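Saturday, March 25, 2023
Teleop notes, pill shelf task

Started the morning on the wrapped stuff, just to get my hands back in (it's been since January and I was rusty!). Clear film is a pain to teach with. It crinkles, it catches the light, and I keep closing the fingers too early by remote.

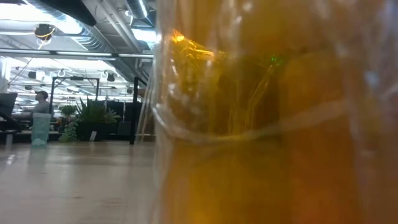 So I slowed right down, half speed on both arms, and that felt much better. Episodes 1 to 25 are saved under Adach. The first few are wobbly, bin them if you like, but keep the later ones – my left hand finally stopped fighting my right.

Then on to the shelf. Bottles and vials along the top, one orange pill bottle left on the tabletop next to it, and the job is to put that one up with its mate. Start every go with both grippers open and facing each other, please, or Fluvlow grumbles about the home pose.

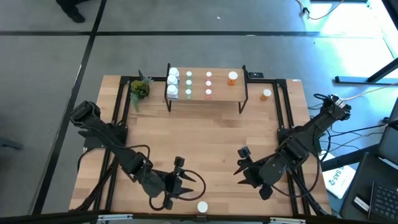 For next time

Try the small vials, green first. Aim for 210 clean demos before we train anything. And would someone please check the lag on the right arm, I'm sure it's worse than it was!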